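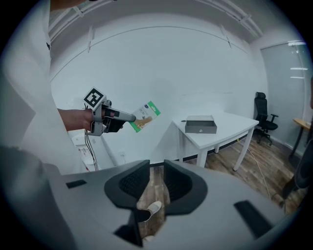

Page last changed: 12/10/2025

Regional Assembly > Bills and motions > Licensing clause taken out of the Roads Bill

gsowerby
Rostyslav Yatsenko has ruled that Maricel Gatchalian's landlord licensing clause can't be voted on as part of the Roads Bill. It would have made anyone letting out a house in Skostance or Stuvach pay 850 for a licence. She is from his own party. He says the bill is for roads and bridges and the clause belongs in a housing bill, which isn't due until the spring. Has anyone got the full wording of the ruling? The assembly site only has the first page.
Graham Sowerby

mill_lane
I haven't got it but I agree with him. If you want to license landlords, bring a bill to license landlords. I rent out one house in Stuvach and the first I heard of this was a neighbour asking if I was going to sell up.

SOnu
The trouble with "bring your own bill" is that she did. Her bill has been waiting for a committee slot for 12 months. The leadership decides what gets a slot. So they won't give her the time, and then they tell her off for using somebody else's.

mill_lane
Plenty of members are waiting for a slot. The queue is long for all of them.

SOnu
Nine bills have gone through since hers was put down, and two of those were about signs. I don't mind a queue if people keep to it.

arnel_o
Going off the debate on the stream, the clause had the votes, or was very close. I make it six from her own side plus all the opposition. That's why it was ruled out before the vote and left off the list. If Yatsenko thought it would lose he would have let it lose.

gsowerby
Six is what she claimed. Two of them told the Tiongson paper they hadn't made up their minds. I wouldn't call that having the votes.

arnel_o
Fair enough, I hadn't seen that. Four then, and it's tight.

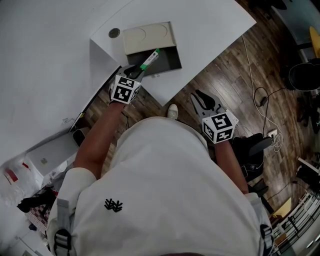 ferrybridge
The Roads Bill has to pass before the end of November or the repair money lapses, and everybody in the chamber knows it. That is why people keep trying to attach things to it. I don't like it even when I agree with what is being attached. Think of the slim white and green box going down into the recess in that desk, with the lid tipped up behind it. Put the lid down and all you have is a desk. Most people reading "Roads Bill" would have no idea there was a landlord licence inside. I would vote for the licence tomorrow if it came up under its own name.

SOnu
It was on the order paper for three weeks and she spoke on it twice. I don't think that counts as hidden.

ferrybridge
It was on page 41 of the order paper. I work in an office that gets these things sent to it and we missed it.

tenant_skutska
Can I ask a plain question from someone who rents. If the clause is out, does anything change for us this winter? Our landlord has been saying he'll put the rent up to cover the licence and we've had a letter.

gsowerby
No. With the clause out there is no licence and no fee, so there is nothing to cover. Keep the letter. If he goes ahead anyway, take it to the housing desk in Skutska, mornings only.

mill_lane
To be fair to landlords, some of us were told by our agents to plan for it. He may not have heard it's been dropped.

tenant_skutska
Thanks both. I'll write back to him.

arnel_o
Back to the first question – the full ruling is in the printed record, which the library at Tiongson keeps behind the counter. I'm there on other business this week and will type up the second page. Gatchalian has also said she'll ask for the ruling to be reviewed by the whole chamber. That needs a seconder from another party, and she hasn't named one yet.

gsowerby
Thanks Arnel. If you can get the standing order number as well, I'd like to see whether it's the one they used on the harbour dues in the last session. I'm nearly sure it is.

mill_lane
It wasn't. Harbour dues was withdrawn, there was no ruling on it.

gsowerby
I'll wait for page two.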